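Are drawer organizers worth paying for, or is it all marketing?
Home and Garage Help > Small Spaces
Posted 3 September 2025

Plekgate
I've been clearing out my home office since June and I keep getting told to buy inserts for the desk drawers. The Vakoreo set everyone links to costs more than the desk did. I have pens, tape, batteries, old keys and a lot of paper clips. The reviews all read like they were written by the same person on the same afternoon. Does dividing a drawer into little slots change anything after the first week, or does the junk just come back in neater rows?

3 replies

Alemneh
I was where you are, and I'd say keep your money for now. Empty the drawer onto the bed and throw out the dead pens before you measure anything. Mine was two thirds garbage. Once that was gone the rest fit in a shoebox lid, and the lid is still in there.

The sets are sold on the idea that you own the right amount of stuff and it's just standing in the wrong place. I don't buy that. I went through 300 reviews of one of them one evening (slow evening) and hardly any said how it was holding up months later. Lots of "looks great!" on the day it arrived.

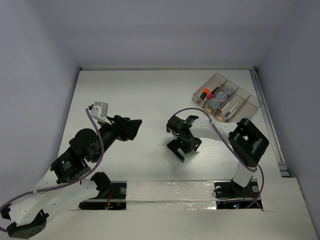 If you still want dividers after the clear-out, long slots are fine for pens and useless for anything round. Batteries roll to the front every time you open the drawer. For those you want something square with a lip. Measure the inside height too, with the drawer closed as far as you can get a ruler in. Half the one-star reviews are people whose tray was too tall and now the drawer won't shut.

I'd also ignore anything labeled "expandable." The one I had crept open by itself and jammed against the runner.

Jorninach
Bought one, love it, no regrets. Get the clear kind so you can see the dirt and wipe it out. Mine slid around at first but a bit of shelf liner under it fixed that.

vakfan1759
Disagree with Alemneh on expandable, mine has been fine, though it's bamboo and the drawer is only a foot wide. The $30 ones at the dollar store's fancier cousin are the same as the big brand as far as I can tell. I wouldn't bother with labels. I labeled everything and my family reads none of it - the scissors live wherever they like.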